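Dürfen Roboter das?
Regeln für Maschinen, und warum man trotzdem nachfragen sollte

Ein Roboter hat keine Angst, etwas kaputt zu machen. Er erschrickt auch nicht, wenn jemand »Aua!« ruft. Deshalb gibt es Regeln für Roboter, und zwar ziemlich viele. Manche Leute sagen: Dann ist ja alles gut. Ich bin mir da nicht so sicher, und nach diesem Text bist du es vielleicht auch nicht mehr.

Wer denkt sich die Regeln aus?

Vielleicht hast du schon von Robotergesetzen gehört, die in alten Geschichten vorkommen. Ein Roboter darf keinem Menschen wehtun, er muss gehorchen und so weiter. Das klingt prima. Leider weiß ein echter Roboter nicht, was »wehtun« bedeutet. Er kennt Zahlen: wie schnell, wie weit, wie viel Kraft. Mit einem schönen Satz kann er nichts anfangen.

Die echten Regeln stehen in Gesetzen und in Normen. Eine Norm ist eine Art Abmachung unter Fachleuten. Darin steht zum Beispiel, was ein Not-Halt können muss oder wie man herausfindet, an welchen Stellen sich jemand die Finger klemmen könnte. Normen werden von Menschen geschrieben, die lange darüber streiten. Viele davon arbeiten bei Firmen, die selbst Roboter bauen. Sie kennen sich gut aus. Sie möchten ihre Roboter aber auch verkaufen. Beides darf man im Kopf behalten.

Ein dickes Heft macht noch nichts sicher

In der Stadt Nernville gibt es eine Halle, in der Roboter Pakete sortieren. Die Sicherheitsmappe dort hat 117 Seiten. Als ich fragte, wer sie ganz gelesen hat, wurde es still, und dann zeigte jemand auf eine Kollegin, die gerade im Urlaub war.

Die Mappe ist bestimmt ordentlich geschrieben. Aber eine Regel, die keiner kennt, schützt auch keinen. In derselben Halle hing neben der Tür ein einziges Blatt mit großer Schrift: Wo ist der rote Knopf? Wer darf in den Bereich hinein? Wen rufe ich an? Dieses Blatt kannten alle. Wenn ich wählen müsste, würde ich mich lieber auf das Blatt verlassen.

Der Trick mit den großen Zahlen

Die Firma Flondon wirbt für einen Greifarm mit dem Satz »1.248 Tests bestanden!«. Das ist eine Menge. Trotzdem fehlt etwas Wichtiges. Wie viele Tests hat der Arm denn nicht bestanden? Und was wurde überhaupt getestet? Wenn man 1.248-mal denselben leeren Karton hochhebt, weiß man hinterher sehr viel über leere Kartons. Über einen vollen Karton mit einer Katze darauf weiß man immer noch nichts.

Auf der Verpackung stand außerdem »80 % weniger Risiko«. Weniger als was? Weniger als ein anderer Arm? Weniger als letztes Jahr? Ich habe danach gefragt und eine sehr freundliche Antwort bekommen, in der keine Zahl vorkam.

Merk dir für solche Fälle zwei Fragen: »Verglichen womit?« und »Wer hat das geprüft?« Die funktionieren übrigens auch bei Zahnpasta.

Was gute Regeln können

Jetzt klinge ich, als fände ich Regeln doof. Finde ich nicht. Eine gute Regel kann man überprüfen. »Der Roboter soll vorsichtig sein« kann niemand überprüfen. »Der Arm bleibt stehen, wenn man den Knopf drückt« schon: Man drückt und schaut. Und am besten drückt man wieder, wenn etwas umgebaut wurde.

Zu einer guten Regel gehört auch, dass man weiß, für welchen Ort sie gilt. Ein Roboter hinter einem Zaun braucht andere Regeln als einer, der neben Menschen arbeitet. Und ein Arm, der ein weiches Tuch hält, ist weniger gefährlich als derselbe Arm mit einem Messer. Wer sagt »Dieser Roboter ist sicher«, hat also nur einen halben Satz gesagt. Der Rest müsste heißen: »bei dieser Arbeit, an diesem Ort, mit diesem Werkzeug«. 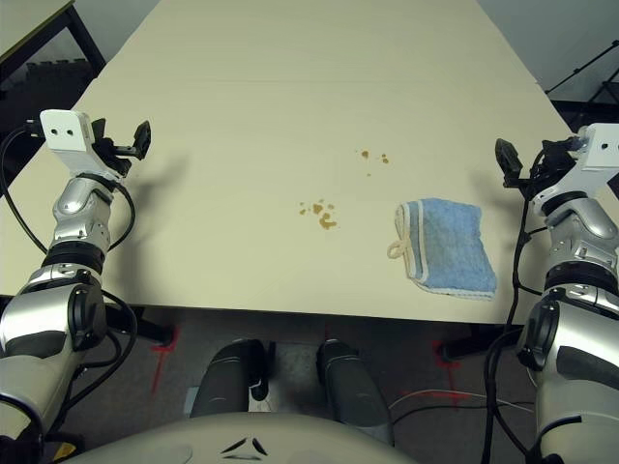

Gute Regeln fangen oft bei der Frage an, wann eine Arbeit fertig ist. Beim Tischabwischen scheint das kinderleicht, bis man es genau aufschreiben soll. Gilt der Tisch als sauber, wenn der Roboter einmal darübergefahren ist? Oder erst, wenn man nichts mehr sieht? Auf dem hellen Tisch sind zwei Gruppen kleiner brauner Flecken, und in der vorderen ist auch ein größerer, verschmierter. Würde ein Roboter nur diesen wegmachen und »fertig« melden, hätte er dann gelogen? Nein, er hätte getan, was in seiner Aufgabe stand. Die Aufgabe wäre schlecht gewesen. Dasselbe gilt für das hellblaue Frotteetuch: Soll es hinterher wieder gefaltet daliegen, muss das jemand dazuschreiben.

Und wer passt auf die Aufpasser auf?

In dem Ort Erberg wollte eine Schule einen Putzroboter anschaffen. Er heißt Mudaliar und kommt mit einem grünen Aufkleber, auf dem »geprüft« steht. Die Kinder der vierten Klasse wollten wissen, von wem. Es dauerte bis Juli, dann kam heraus: Die Herstellerfirma hatte ihn selbst geprüft. Bei vielen Geräten ist das erlaubt. Es ist aber ein bisschen so, als würdest du dein eigenes Diktat benoten. Vielleicht bist du dabei ganz streng. Ich würde trotzdem gern selbst noch einmal drüberschauen.

Die Schule hat den Roboter am Ende genommen, mit einer eigenen Regel: Er fährt erst los, wenn alle Kinder aus dem Flur sind, und ein Erwachsener bleibt in der Nähe. Ob sich im Winter noch alle daran halten, möchte ich gern wissen.

Fragen, die du stellen kannst, wenn du einem Roboter begegnest

Wie hält man ihn an, und darf ich sehen, wie das geht?
Wo soll ich stehen, wenn er sich bewegt?
Was macht er, wenn etwas im Weg liegt, das er nicht kennt?
Wer bekommt Bescheid, wenn etwas schiefgeht?

Wenn ein Erwachsener eine dieser Fragen nicht beantworten kann, ist das nicht schlimm. Er soll dann nachsehen. Bleib so lange ein Stück weiter weg stehen, und fass den Roboter nicht an, auch wenn er gerade stillhält. Ein Roboter, der stillhält, kann ausgeschaltet sein oder auf den nächsten Befehl warten. Von außen sieht beides oft gleich aus.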